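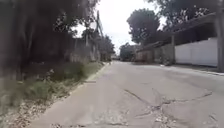

What does the second payment cover? It covers crack sealing, patching and verge clearance on the lane, and the survey work that has to be finished before the patching crew is booked.

Progress report, Kuvanier Lane surface repair
Prepared by Ginevra Donati, project lead, for the Fastura small roads fund
Reporting period: to the end of March

1. Status

The survey is complete. Verge clearance has started. Patching has not started and is now planned for next month. The project remains inside the approved budget, with one change requested in section 6.

2. Surface condition

The road is narrow, and its pale grey surface is dusty and worn. The defects we are funded to treat are concentrated on the right-hand side, looking away from the junction. A long fissure runs from near the center of the road toward the right, and smaller cracks branch from it like a web. Close to this is a broken patch where the surface material has crumbled and small light-colored fragments are scattered over the pavement.

The left side is smoother. It has been recorded as fair and will receive no treatment beyond sweeping. Shallow depressions and stains elsewhere have been marked on the survey sheet as "monitor." Sơn Tô will check them again after the first heavy rain. If they hold water, they will be added to the list for the next application; they are not part of this one.

3. Survey method

The lane was walked in both directions and divided into 40 survey bays, numbered from the junction. Each bay was given a grade for cracking, a grade for loose material and a note on the edge. Guido Morelli did the grading. Carmela Piras repeated it on a separate day without sight of the first sheets. The two sets of grades disagreed in two bays. Both were visited again and given the worse grade.

Cores were not taken. The original application mentioned cores as an option, and the reviewers asked us to explain the decision either way. The crack pattern points to a weak base under the broken patch, and that area will be dug out in any case, so the base can be inspected at that stage. If it is sound, the patch depth will be reduced.

4. Curb and verge

The low concrete curb on the left is to be kept. Grass and leafy weeds grow directly behind it, with one clump standing just above the curb line. Growth gets taller and denser away from the road. The approved work is a cut to the back of the curb, followed by hand removal of weeds growing in the joint.

A strip of dry dirt and gravel lies beside the road at the near end, with dead leaves, small stones and bits of litter. This will be scraped and removed before sealing. If left in place, it will wash onto the fresh sealant.

The trees on the left are outside the work area. Their foliage is thick and shades the verge. A request from residents to include pruning was passed to Carmela Santoro at the district office, who confirmed that it needs a separate permit. The utility pole among the trees is also outside the work area, and the crew has been told to keep stored material clear of it.

5. Access

The building on the right has a low overhanging roof. Delivery trucks will stop at the junction and material will be brought in by small loader. The lane will be closed to vehicles from 7 a.m. on each working day and reopened in the evening. Foot access will be kept on the left side. Saturday work is allowed under the closure notice but is not planned.

6. Change requested

We ask for approval to replace the sealant named in the application with Pukament. The original product has a long delivery time and would push sealing past the closure period. Pukament is supplied by Shek, who have quoted $250 more for the full quantity. The difference can be met from contingency, and no additional funds are sought. A copy of the quotation is attached as Annex B.

7. Risks

Rain during sealing remains the main risk. The cracks must be dry and blown clean before filling, and two spare days have been added to the schedule. The second risk is that the dig-out at the broken patch shows base failure extending toward the center of the road. In that case work will stop at the approved outline, the edge will be made safe, and we will report to the fund before going further.

8. Next period

Complete verge cut and edge scraping. Book loader. Dig out and inspect the broken patch. Seal the long fissure and branch cracks once the patch has been accepted. Submit bay sheets, delivery notes and invoices with the next report.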